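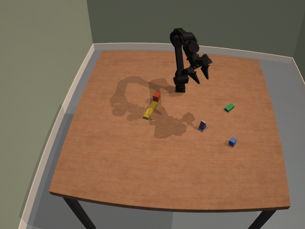 Issue 40

Home News Interviews Archive Contact

January
By Malou Stougaard
Reading time: 2 minutes

Frauke Hinrichs teaches robot arms at Fomireo, but on most mornings she touches no robot. She moves the simulated arm with a hand controller and records what it does. The table on her screen holds a red cube, a blue cube, a green block, a yellow block and a small stand on a purple base.

"People think I write commands," she says. "I only show. I go to the cube, I close the fingers, I lift. The computer keeps every movement."

One such showing is called a demonstration. Her team has collected 4000 of them with a program named Manix, and 408 she has thrown away herself.

"When my hand is nervous, the arm learns to be nervous too. In the first month I was making many small corrections before each grasp. I had to delete these."

Before this she worked at Oltmanns, where the arms were real and one guided them by holding the wrist. She still misses it a little. "With the hand you feel the weight. On the screen I must look at the shadow to know how high I am."

The next task will be putting the blue cube on the green block. She has tried it already, after lunch, and was not satisfied with her speed.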